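# Parts bins: solenoids in with the boards?

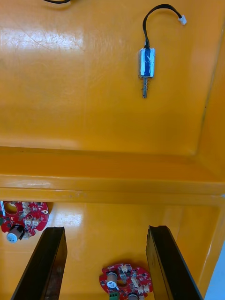 Drekesside Repair Club - Electronics Bench

**dtapsell:** One of the yellow divided bins. Small push-pull solenoid in the upper half, red boards in the lower. I'd like to keep them this way, one bin per job, and stop sorting everything by type. Any objections before Thursday?

**pavar_bench:** One from me. Solenoids have their own drawer. If they get split up between bins I can't tell what we have left when I order.

**dtapsell:** You'd still have the drawer for spares. Only the one for the job moves.

**ulloa3:** I'm for it. Last month I spent most of an evening walking between drawers. My only worry is that spring. A bare plunger and coil will snag on leads if people start tossing more in there.

**Darcy Paewai:** Agree with ulloa3. Loop the lead and put a twist tie on it. The white connector should stay on - the last batch came back with the plugs snipped off and I had to crimp four new ones.

**pavar_bench:** That was the Drostthorpe batch, and they were snipped before we got them.

**Darcy Paewai:** Fine, but leave these on.

**ulloa3:** Do the boards need bags? They're sitting on bare plastic.

**pavar_bench:** Yes. Antistatic, top shelf. I don't care how the bins get sorted, boards go in bags.

**dtapsell:** OK, bags for boards, ties on leads. I'll write up labels for three bins and we can try it through November.

**pavar_bench:** Still think it's the wrong way round, but go ahead.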